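The town that gave a discount and waited

23 February 2019

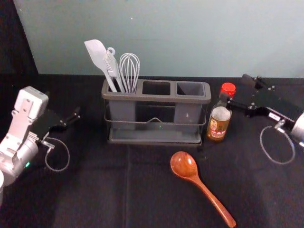
Business rates and the art of leaving

Pomemcombe has lost 41 employers since the council began its scheme to keep them. The woman who ran the scheme for most of its life has now left as well, and she talks about it over a pot of tea with the calm of someone whose pension is settled.

"We offered two years of reduced rates to anyone who'd stay for five," she says. "You can guess which years they stayed for."

She asked not to be named, as she still shops in the town, or in what there is of it.

The largest to go was Muketti, which made fittings for shop counters and employed more people than the hospital. It moved to Andby in May, taking its sign and, she says, the good photocopier. Andby had promised a new access road. Pomemcombe had promised a working group on one.

Was it tax that did it? She pulls a face. "Every firm that left told us it was tax. Then you'd ring them up later and it was parking, or the trains, or the owner's wife had never liked it. Tax is what you say to a council. It's polite."

She is less forgiving about the accounts. The scheme was meant to pay for itself once new firms arrived, and each annual report moved that happy moment back a year — a habit she admits she had a hand in. "I wrote 15 drafts of the last one. The word 'recovery' was in all of them."

One arrival did make the reports. Mabuza, a packaging firm, took over half the old Muketti building and hired locally. The council put out a press release before the lease was signed, and the rent went up.

"They signed it anyway," she says. "Lovely people. I'd have walked."

Asked what she would do with the money now, she says buses, and then that she'd mend the roof of the covered market, where the traders have been paying full rates throughout. They were never eligible for the discount. To qualify, you had to be thinking of leaving.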